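Closing hours and the night economy in Brurkport

The Brurkport council will soon decide whether late licenses should end at 3 AM across the harbor district. This publication believes the proposal is a mistake, and that the city would do better to manage its nights than to shorten them.

The case for an earlier close rests on noise. Residents filed 813 complaints last year, and each deserves a proper response. The same register shows that most were made in the half hour after closing, when several venues empty onto the same two streets. A single closing time would make that half hour worse.

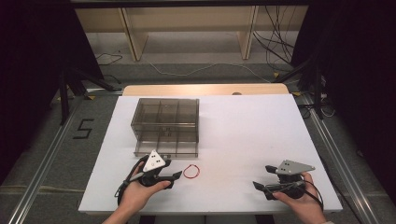
A reader on Caltik Street wrote to us that the music has never kept her awake, but the shouting for taxis does so every weekend. Her letter describes the problem better than the council's own paper. People who leave a club gradually, between four and seven in the morning, make little noise. People who are all sent out together make a great deal of it.

The trial held in June at Pravent, the largest dance venue on the harbor, supports this view. The club stopped admitting guests at 2 AM, kept its floor open until six and lowered the volume in the last hour. On its busiest night it received 1,716 guests, and the street outside remained passable throughout.

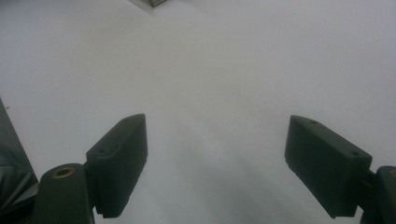 Gunawardena replied, in a comment on our earlier coverage, that one well-run club proves little and that smaller bars cannot afford door staff until sunrise. The point is fair. A flexible license should therefore carry conditions suited to the size of the room, and a bar that prefers to close at two should remain free to do so.

Transport is the other half of the matter. The last night bus leaves the harbor at 1:40 AM, well before most dancers think of going home. On a summer Saturday about 3,000 people are still in the district at that hour - many of them staff who will work until morning. 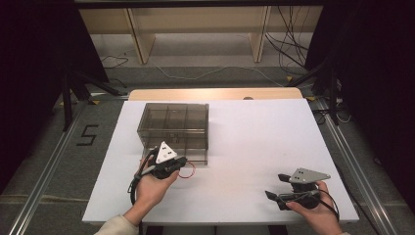
Who should pay for later buses? The venues that stay open after 3 AM should meet most of the cost through their license fees, with the city covering the remainder.

We urge the council to reject the fixed closing time, to extend the Pravent conditions to other large venues for one year, and to publish the complaint figures every month while the arrangement lasts.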